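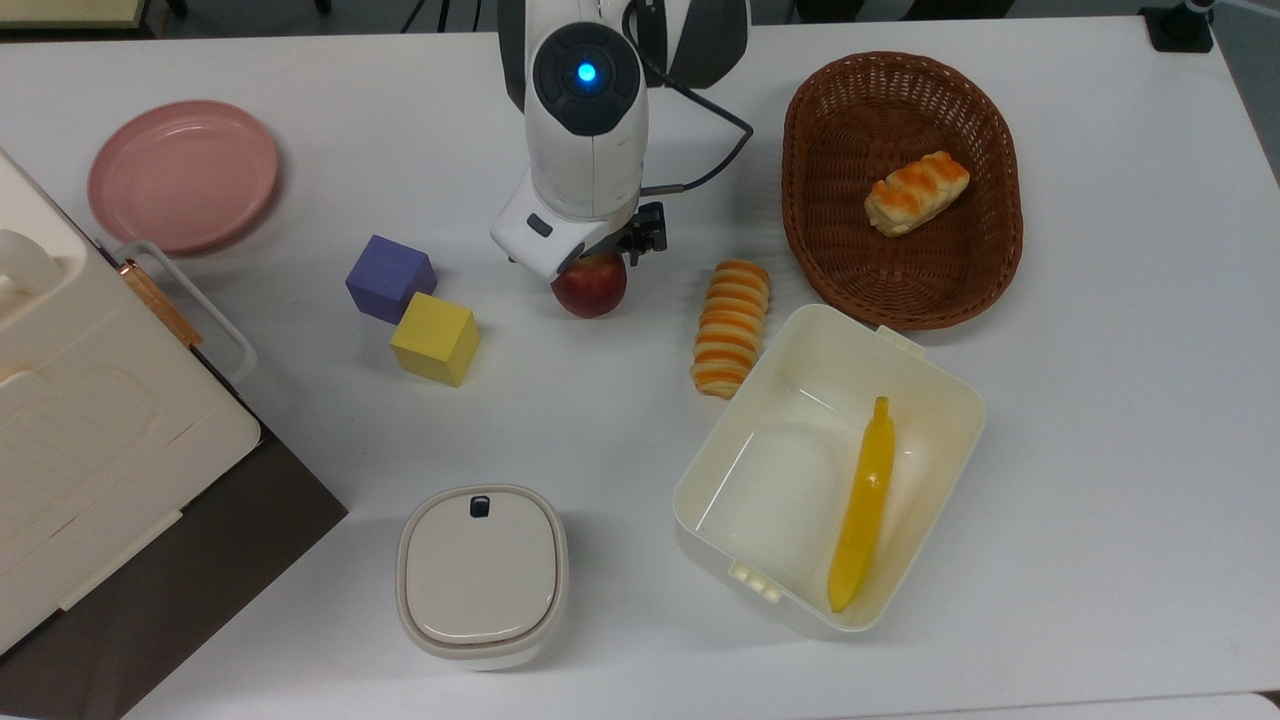
Figure 2. Tabletop arrangement used in the shared-surface condition, with plate, cubes, apple, basket and appliance.

3.2 Materials and Layout

The shared-surface condition was designed to reproduce a common household situation in which food, serving items and objects with no place in a kitchen end up on one table. Earlier work on domestic clutter has tended to study storage areas such as cupboards and drawers. Tables receive less attention, although in our preliminary interviews they were the surface that respondents most often named as difficult to keep in order.

The layout in Figure 2 combines three kinds of items. The first consists of food: a red apple and a small glazed pastry. The second consists of containers and household equipment, namely a pink round plate, an oval wicker basket and a large cream-colored appliance standing on a dark brown mat. The third consists of two foam cubes, one purple and one yellow, which have no obvious use at mealtime. The cubes were included to learn whether participants would treat them as toys to be removed or as objects that could remain in view.

The pastry was assigned to the basket and the plate was left empty. This choice was deliberate. A container that already holds one item suggests a rule for the items near it, and we expected participants to extend that rule to the apple. An empty plate makes no such suggestion - it may be read as clean and ready for use, or as waiting to be put away.

Participants viewed the layout and were asked to state where each loose item belonged. They were then asked to give a reason in their own words. Of the 58 participants, 43 placed the apple in the basket with the pastry, while 10 chose the plate. The remaining participants preferred to take the apple off the table altogether. Reasons given for the basket most often referred to keeping food together. Those given for the plate referred to serving, and several participants mentioned that fruit should be kept apart from baked goods.

Answers concerning the cubes varied more widely. Some participants grouped them by material and wished to move them as a pair; others did not mention them until prompted. The appliance was rarely discussed as something to be moved, and most participants described it as part of the table. Responses were coded by Parveen Dogar using the Talpur placement categories, and unclear cases were set aside for the joint review described in Section 3.4.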